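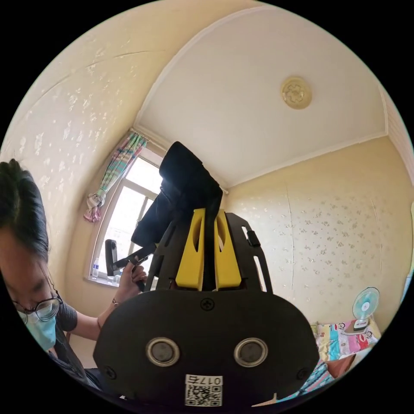 Back plate of a hand-held gripper, two silver-rimmed openings.

4. House numbers

Applies to Vestar map editor, desktop only. On the phone app you can look at numbers but not move them.

Before you start

Street segment has to have a name and a city. No city, no numbers -- the button stays gray. If the segment is locked above your level, ask for an unlock on the regional board first. Don't work around it by drawing a second segment on top. We still find these and they break routing every time.

Zoom in until the scale bar reads 100 feet or less. Farther out than that the number layer won't load.

4.1 Adding numbers to a street

1. Click the segment. It turns blue.
2. In the left panel click Edit house numbers (or press H).
3. Click Add number. Pointer turns into a small cross.
4. Click on the house, near the front door. Not in the middle of the road.
5. Type the number. Press Enter.
6. Check the thin line that runs from the number to the street. It should hit the street where the driveway does, or where a driver would pull over.
7. Drag the end of the line if it's off.
8. Repeat for the rest of the block, then Save.

Note: you can add up to 60 numbers between saves. Past that the editor gets slow and the save may fail with no message. Save early.

Note: letters are OK after the number (260B). Put no space in between. Fractions go in as 260-1/2.

CAUTION: Do not copy numbers out of another map site. Use what you've seen from the street yourself or the county address file if it's listed as an approved source on your region page. Copied data gets the whole batch pulled, good numbers included.

4.2 Corner lots and alleys

The number belongs to the street in the address, even if the driveway is around the corner. Example: a house at 460 Hoxha Street with the garage on Olow Avenue. Number goes on the Hoxha segment. Stop point goes as close to the corner as it will drag.

If that sends people to a fence or a wall, leave the number alone and add a residential place point on the Olow side instead. Place point wins over the house number in search. Takes a day or so to show up.

Alleys: same idea. Alley has no name, so no numbers on it. Ever. People keep naming alleys "Alley" to get the button back. Please don't.
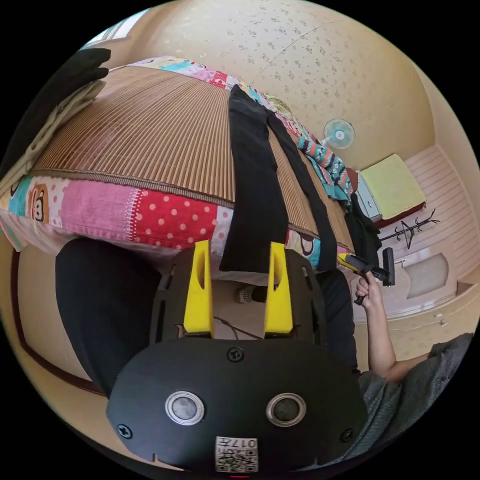 4.3 Moving numbers after a street is split

Splitting a segment is when most numbers get lost. The editor trys to hand each number to the nearest piece, and near the cut it guesses wrong a lot.

1. Save all pending number edits BEFORE you split.
2. Split the segment, fix the turns at the new junction, save.
3. Turn on the House numbers layer.
4. Look at the ones closest to the cut. Any with a line crossing the junction is on the wrong piece.
5. Click the number, then Reassign, then click the right piece.
6. Save again. Reload the page and look once more.

Don't delete and re-add. Deleting throws out the confirmed flag and the history with it, and the number goes back in the queue for review.

CAUTION: Renaming a street does not ask you about the numbers. They go along with the new name. If only half the street was renamed (common at city limits), split first, rename second.

4.4 Gray numbers and white numbers

White = confirmed by an editor. Gray = came from an import, not checked. The Flososine import left a lot of gray ones, mostly bunched at one end of the block and evenly spaced. Not real positions.

To confirm a gray one, drag it onto the right house, even a tiny nudge counts. If it's already in the right spot, select it and press Confirm.

Not sure? Leave it gray. A gray number still shows up in search, so it's no worse then before.

4.5 If the save fails

- "Segment out of date": somebody else edited it. Reload, redo your last changes.
- "Duplicate number": same number on the same street name in the same city. Find the other one. Often it's on the far side of a split, see 4.3.
- Red line, no message: stop point is too far from the segment. Drag it closer and save.
- Nothing happens at all: log out, log back in. Unsaved numbers are gone, sorry.

Next: section 5, Parking lot roads and private drives.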